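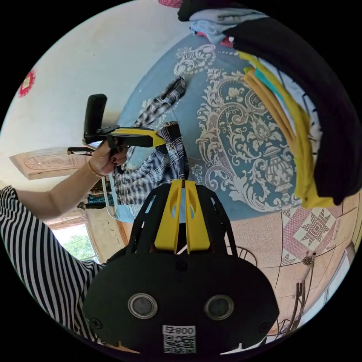 A checked cloth on the bed, with two grippers pointed towards it.

Folding clothes is a job most people do while thinking of something else. For the small team at Stelent it has become the main business of the day. They gather examples for Osta, a learning system meant to handle household fabric, and they do it in ordinary bedrooms using grippers held by hand.

"We tried a clean white table first," the project lead says. "The system learned clean white tables."

Her target is 2,000 folds by October, passed in batches to a partner lab, Vostholm, which does the training. A session lasts two hours. Each garment is laid out, folded with the grippers and put on the pile, then shaken out and done again.
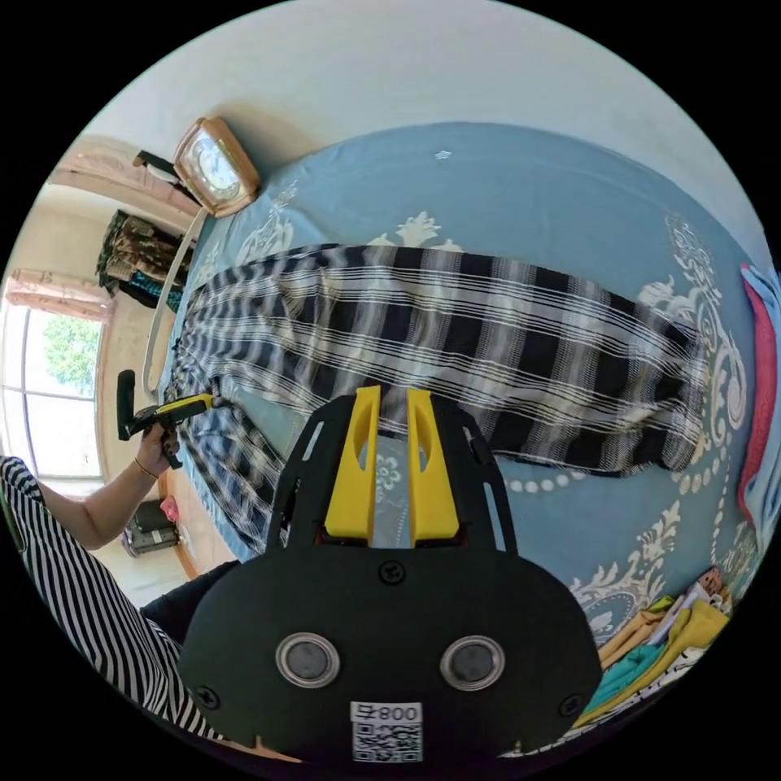
Words: Marit Pesonen, staff writer

Plaid is harder than it sounds. "When it creases, the lines go everywhere," she says. "You can lose track of which edge you're holding — and so can the model."

New collectors usually go too fast. Her advice is to close the fingers fully, wait a moment, then lift. "If you fumble a corner, keep going and pick it up again. We want those. A system that has only seen perfect folds has no idea what to do after a bad one."

Roughly 10 per cent of takes are thrown out, mostly when a bare hand has done part of the work. She calls that the hardest habit to break.

Does she still fold her own washing? "Yes, but slowly now. I pinch everything."

Shirts with buttons come next, then fitted sheets, which she is putting off.

4 comments · 2 shares
Last updated: October
Contact the newsroom | © Vostholm Review | Back to top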